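February 2021 — notes after the Tukley open day

Went round with the Midalance people for most of the morning. Good turnout, and the questions were sharper than last September's, so I'm writing the answers down before they go. The talk overran by 9 minutes (my fault, I got going on cable routing and couldn't stop!).

We'd set up for the bathroom tasks, as Baloch wanted to see work around a basin and taps. Hellotik asked for the arm at low speed throughout, fine by me — it's easier to talk over. Cable slack at the wrist still bothers me. I'd like another clip before the next visit, and the speed cap left at 200 in the config so we don't have to hunt for it again.

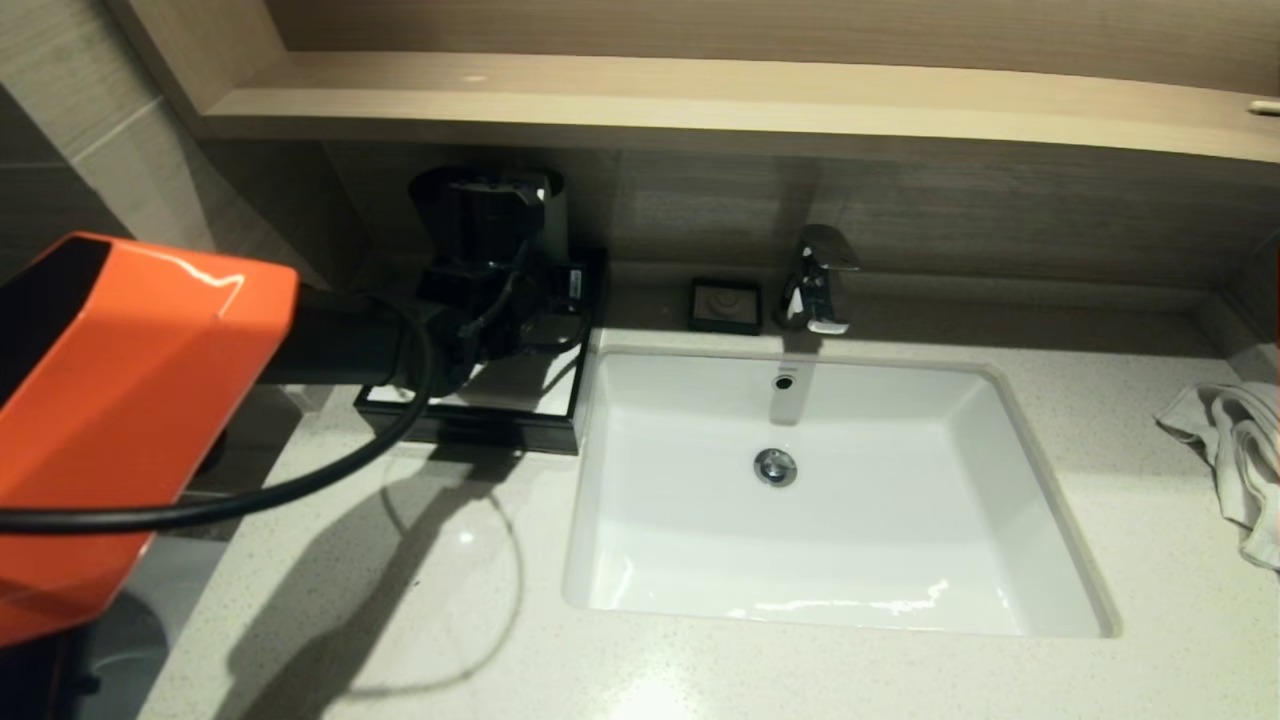 Do visitors need to book for the next demo? Booking is needed, through the Tukley front desk, and groups are kept to 3 at a time.

Still to do: send Midalance the slides, order clips.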